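Rapport d'avancement – Aménagement de l'atelier partagé Usau
Période couverte : de novembre à la fin de l'année
Destinataire : fonds Zida
Établi par l'équipe Nosham, le 4 janvier 2026

1. Rappel du projet

Le fonds Zida soutient la remise en état de l'atelier Usau et son équipement en mobilier de réemploi. La salle doit pouvoir servir à la fois de bureau et d'espace de travail au sol. Les meubles viennent pour l'essentiel du dépôt Tsao, qui les cède contre une participation au transport.

2. Travaux réalisés

Le parquet a été poncé puis verni en novembre. Le mur de briques rouges a été brossé et laissé apparent, conformément au devis. Les autres murs ont reçu deux couches de blanc. La cloison vitrée à montants sombres a été conservée. Un joint défectueux a été remplacé en partie basse.

Sur les 33 pièces de mobilier et de petit équipement prévues à l'inventaire, 9 restent à livrer. Il s'agit surtout d'éléments de rangement. Le dépôt Tsao nous a confirmé qu'ils étaient réservés.

3. Dépenses

Le poste transport a dépassé la prévision de 500 euros, à cause d'un second trajet qui n'était pas prévu. Ce dépassement est absorbé par le poste peinture. Nous ne demandons pas de rallonge. Les factures sont jointes au dossier comptable.

4. État de la salle

Le bureau bleu clair à pieds métalliques blancs a été placé en biais, pour laisser un passage vers le fond. Derrière se trouvent une petite table blanche avec sa lampe noire et une chaise de bureau à roulettes. La banquette rouge est contre le mur du fond, et le rayonnage blanc occupe le côté gauche. Une enceinte sur pied a été posée près des briques.

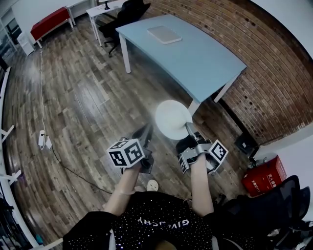 5. Points à traiter

Câbles : l'alimentation passe encore au sol, avec un câble blanc et un cordon noir qui traversent la zone de travail. Une goulotte de 40 mm sera posée le long du mur.

Rangement : le bas du rayonnage est encombré. Le tri se fera à la livraison des derniers éléments, et ce qui ne sert pas repartira au dépôt Tsao.

Éclairage : une seconde lampe est à prévoir côté briques. Elle figure déjà au budget.

6. Suite du calendrier

La livraison du solde et la pose de la goulotte sont groupées sur une même journée, à fixer avec le transporteur. L'inventaire définitif sera transmis au fonds Zida dans la semaine qui suit, avec la demande de versement du solde.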